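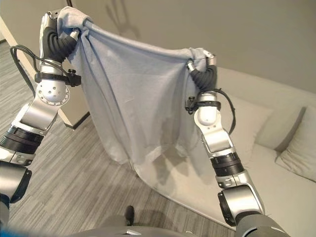
Mereder Household Cloth Records
Version 2
Last revised 26 May 2026

Summary

The Mereder Household Cloth Records describe the spreading, holding, folding and putting away of large household cloths in furnished rooms. The set covers flat sheets, table covers, sofa throws, light curtains and dust sheets. It contains 800 records relating to 30 cloths. Each record concerns one cloth, in one room, from the point at which it is taken up to the point at which it is set down or put away.

The records were prepared for those who study or teach the care of household linen, and for those who need plain, consistent terms for what a cloth does when it is lifted, hung or folded. The set is maintained by the Mereder office at Clallville. Questions and corrections should be sent there in writing.

Contents of the release

The release is made up of the following files.

cloths.csv
One row for each cloth, with its identifier, kind, colour, length, width, edge finish and washing history.

rooms.csv
One row for each room, with its floor covering, the seating present, the clear floor space and the main source of light.

records.csv
The main table. One row for each record, in 17 columns. The columns are described below.

terms.txt
The agreed list of words used for folds, edges, corners and faults.

changes.txt
Changes made between releases.

All tables are plain text, with commas between fields and a single header row. Lengths are given in centimetres. An empty field means that the item was not noted. It does not mean zero or none.

Columns in records.csv

record_id: a number that is never reused, even where a record has been withdrawn.
cloth_id: matches a row in cloths.csv.
room_id: matches a row in rooms.csv.
start_state: how the cloth was found (folded, heaped, spread, hung or worn over furniture).
end_state: how the cloth was left.
task: spread, hold up, fold, cover, uncover or put away.
first_hold: the part of the cloth taken up first.
second_hold: the part taken up second, if any.
top_edge: taut, sagging or gathered.
lower_edge: clear of the floor, touching the floor or lying on the floor.
fold_count: the number of complete folds made.
fold_order: the folds in sequence, using the short codes in terms.txt.
corner_match: even, uneven or not attempted.
surface: where the cloth was set down.
faults: any twist, trapped edge, rolled hem or dropped corner.
repeat_of: the earlier record, where a task was begun again.
remarks: free text, in sentences.

The cloths

The cloths were chosen to represent those kept in an ordinary home. Most are plain. Pale colours are more common than dark ones, and whites, creams, greys and light blues account for the greater part of the list. Patterned cloths are included but should not be relied upon for work in which pattern matters.

Thickness was judged by handling and entered as light, medium or heavy. Light cloths let some daylight through when held up and tend to fall in soft vertical folds. Heavy cloths hold a crease longer and are less inclined to drift when shaken. Makers' statements of fibre content were copied where a label remained. No fibre was assigned by eye.

Each cloth was laundered before its first use and again whenever it became marked. Ironing was recorded under washing history. Several table covers were deliberately left unpressed so that records of creased and smooth cloths could be compared. Cloths with torn hems were retired and their earlier records kept.

The rooms

The rooms are sitting rooms, bedrooms and one dining room, all furnished for use. Furniture was left in its usual place unless it blocked a doorway. Loose cushions remained on sofas and chairs, except where the task was to cover or uncover the seat.

Users should note the effect of floor space on the results. A large sheet held by its upper corners in a sitting room will often reach the floor, and its lower part may spread well forward of the point from which it hangs. Where seating stands close by, the cloth may also rest against it. These conditions are ordinary in a home and were not treated as faults.

Light was entered as window, lamp or both. Shadows cast upon walls and cloth were not recorded separately.

Terms for holding and hanging

The following usage applies throughout the set.

A corner is said to be held when it is closed within the grip. The cloth around a held corner may be gathered or flat. A gathered hold is secure but draws the neighbouring edge inward, so that measurements taken across the top will be shorter than the true width.

The top edge is taut when it runs straight between the two holds, or with a slight dip at the middle. It is sagging when the dip exceeds the depth of a hand. The earlier release used "tight" and "loose", which proved unclear and have been withdrawn.

The lower edge is lying on the floor when any continuous part of it rests there. A single touching corner is entered as touching the floor.

A cloth is spread when at least three corners are visible and no part of it is doubled over. It is heaped when no corner can be followed to its neighbours without lifting the cloth.

Folding practice

The standard fold for sheets and throws begins with the two upper corners. The cloth is held up so that the lower edge falls freely, and any twist is let out before a fold is begun. The corners are then brought together and the side edges aligned. The doubled cloth is laid on a bed, a table or the seat of a sofa, and smoothed from the closed side towards the open side. Further folds are made on the surface.

Table covers follow the same order, except that the first fold is made along the line of any existing centre crease. Curtains are folded lengthwise until they match the width of the shelf. Dust sheets may be folded outdoors or on a hard floor and are always stored apart from bed linen.

Records that depart from the standard fold have been kept. The departure appears in fold_order and, where the codes are not sufficient, in remarks.

Preparation and checking

Entries were made on a printed form at the time of the task and later copied into the tables. Each copied entry was compared with its form by a second reader. Differences were settled by reference to the form alone. Spelling in the remarks was corrected, but the wording was left as written.

Measurements of cloths were taken flat, after laundering, along the hem. A cloth was measured again if it was washed at a higher temperature than before. Where the two measurements differ, cloths.csv gives the later one.

Known limits

Fitted sheets are absent. Their elasticated corners require a separate list of terms, and work on that list has not been completed.

Small items such as napkins, flannels and tea towels are also absent. A companion set covering kitchen linen is held under the name Dridden and uses a different form. The two should not be joined without first comparing their terms, particularly those for edges.

Sitting rooms are better represented than bedrooms. The records made in March include a larger share of throws and light curtains than those made at other times, and users who divide the set by month should allow for this.

The corner_match column depends on judgement. Readers agreed readily on cloths with stitched hems and less readily on those with soft or fringed edges. For fringed throws, the column should be treated as a guide only.

No record gives the time taken. The set is therefore unsuitable for comparing the speed of one method of folding with another.

Privacy

Addresses and the names of households are not included. Room identifiers carry no information about location. Remarks that referred to personal belongings, letters or visitors were shortened before release.

Terms of use

The tables may be copied, altered and used in teaching or research, provided that the source is stated and any changes are made clear. They may not be presented as advice from a textile maker or used to support a claim regarding the quality of a product.

The suggested form of reference is: Mereder Household Cloth Records, version 2, Clallville.

Changes in this release

The terms for the top edge have been revised as set out above.
The surface column now separates sofa seats from beds.
Duplicate rows for curtains have been removed.
The list of fold codes has been brought into line with the one used at Lumbao.
Empty fields previously filled with a dash have been left blank.

Corrections

A correction should state the record number, the column concerned and the entry proposed. Accepted corrections are listed in changes.txt and applied at the next release. Withdrawn records remain listed there by number, with the reason for withdrawal.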